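Why is a white table not white everywhere?
By Unnur Grímsdóttir, Gramside pages for young readers

Take a sheet of white paper and lay it on a table near the window. Which color is it? You will say white, of course. But look again, and look slowly. One corner can be a bit gray, and the middle can be very bright. The paper is the same paper everywhere. What changes is how much light comes to each part.

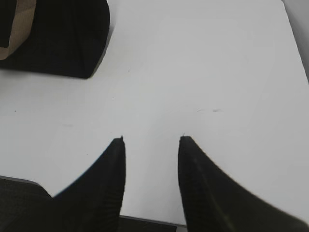 A white tabletop, brighter in the upper middle and grayer in the lower corners.

A white thing sends back most of the light which falls on it. If a lot of light falls on it, a lot comes back to your eyes, and we see bright white. If only a little light falls on it, we see gray. Your brain helps you here. It knows that the table is white, and it says "white" before you have time to notice the gray.

Light can have a color too. The light of a candle is a little orange. The light from a blue sky is a little blue, and a white thing will take this color from it.

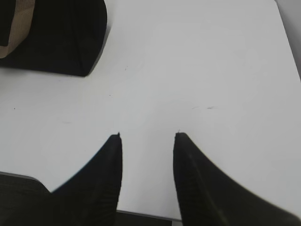 White with a small touch of blue. Do you see it in the table?

Now we go to the corner of a room. Often all the walls have the same paint, but each wall is turned another way, so each one gets its own share of light. This is how we can see where one wall stops and the next begins.
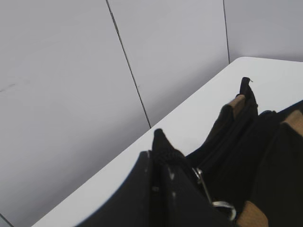
Black things do the opposite of white things. They keep most of the light and send back only a little. Put a black bag on a white table and you can find its shape at once, also when you stand far away. The folds inside the black are harder to see. For this you must go near.

Try it at home. You need a white plate, a lamp and something black, for example a sock. Move the lamp slowly from one side to the other and watch the plate. Then draw it with a pencil, and leave the paper clean only in the brightest places.

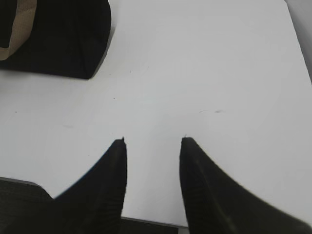
Black against pale white: the edges are easy to follow with your eyes.

Word to learn: "matte" means not shiny. A matte table does not show your face like a mirror does.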